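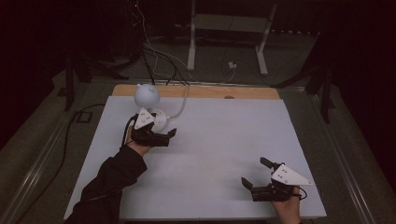

Fahad Tarar says the Leka board is the best 39 dollars he has spent on his desk. I'm less sure. It's big and white, and that eats most of a tabletop. The light wood strip along the back looks nice enough, and the small hole near the right end is handy for a thin cord - a lamp plug won't fit through mine. After 2 months I still can't see what it does that a 20 dollar shelf panel wouldn't. Wait for the June sale, or skip it.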